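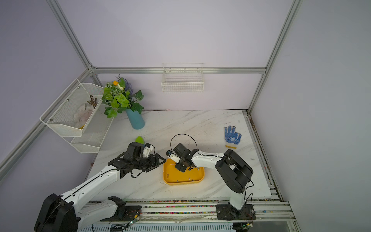 # Buy the boring fingers

I've spent 48 evenings now swapping grippers on our two arms, and I'm ready to be annoying about it: plain fingers beat clever ones. The Stalura set has shaped tips and looks great in the catalog (I wanted it so badly!). Then you ask it for one small screw. 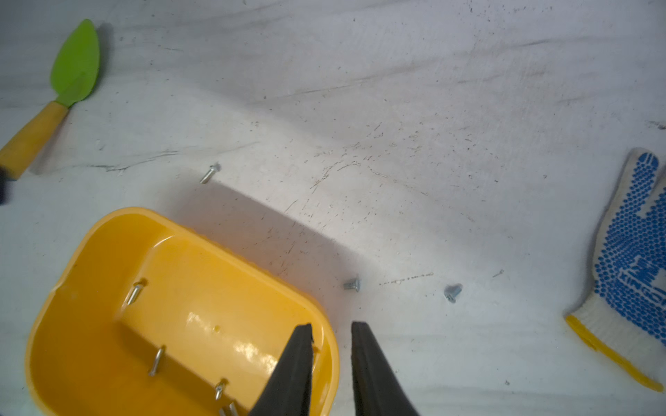 Do small screws need a camera at the wrist?

I'd say get one before you spend a dime on fancier jaws.

The Pilkington pair is dull, flat and cheap, and I reach for it every time.
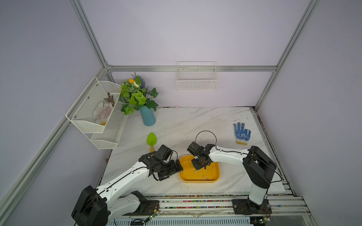
Cable slack matters too, more than the spec sheet lets on. I gave mine 7 extra inches in December and quit cursing at the elbow.
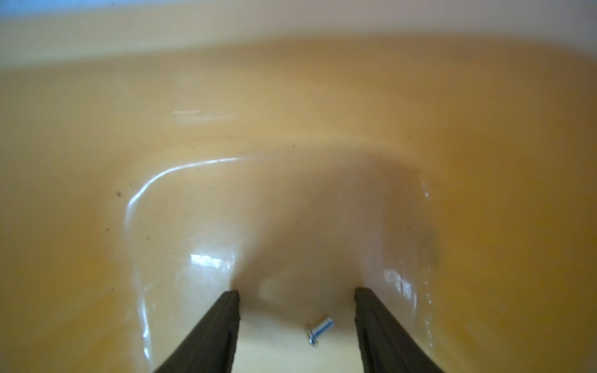
And please, sellers, stop bragging about grip force. I'm picking up screws, so tell me how well the tips line up.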